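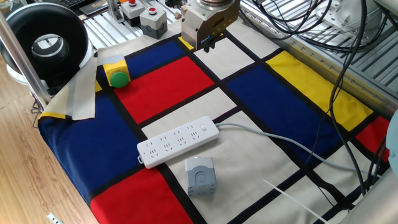 Tenant wants to pay 90 days up front, okay to say yes?

I rent out a one-bedroom in Flelalbridge for $930 a month. New applicant wants to hand me $2,691 for the first three months (she knocked off $100 and a buck, lol). Would you take it?

PedumLandlady
I'd take it! But check your state's rules first, some count prepaid rent as a deposit. And put the discount in the lease.

guneck_rentals
Nope. Run the credit check like always.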